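About Votley

Votley is a small language school above the hardware store on Prusora Street, and we teach adults who want to speak another language out loud, to real people, sooner than they expected to. We opened with one class of Portuguese beginners and a borrowed whiteboard. Today we run 17 evening and weekend groups in Portuguese, Italian, Polish and Turkish, plus a lunchtime Spanish hour that started as an experiment and kept growing!

Our founder, Donnie Buchanan, learned Portuguese in his forties after moving into a building where most of his neighbors spoke it. He tried the apps and he tried the big grammar book, and what finally worked was sitting at a kitchen table with the family downstairs (and being corrected, a lot, over soup). The school grew out of that table. We still begin every new course with food words, and we still think a beginner should be able to order, pay and complain a little by the end of the second week.

Groups are small, never more than eight people, and each one has 2 teachers who trade off through the term. You get used to more than one accent that way, and more than one sense of humor. A full course runs 24 weeks with a break in July, when most of our teachers go home to see family and come back with stacks of magazines, candy wrappers and supermarket flyers for us to read in class. We love those flyers. You can learn an amazing amount of Italian from a page of discounted cheese. 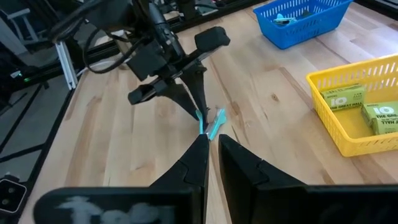
Light wood tabletop with a small mint-teal piece of plastic.

The Sarkurer Evenings are the other half of what we do. Once a month the teaching stops and we push back the chairs, and anyone who has ever taken a class with us can come and talk. There are card games, a Polish singing corner that gets louder every year, and a long-running argument in Turkish over how to make tea. Guests are welcome, total beginners included, and you can get by for a whole evening on pointing and smiling — plenty of us have.

We also lend books. The shelf by the stairs has novels, cookbooks, comics and a good run of children's stories, which are perfect for your first year of reading. Take one, bring it back when you're done, and write any words you had to look up inside the back cover so the next reader gets a head start.

New courses begin on 27th August. If you already know some of the language, come by for a short chat with a teacher first and we'll find the group that fits you. We can't wait to meet you!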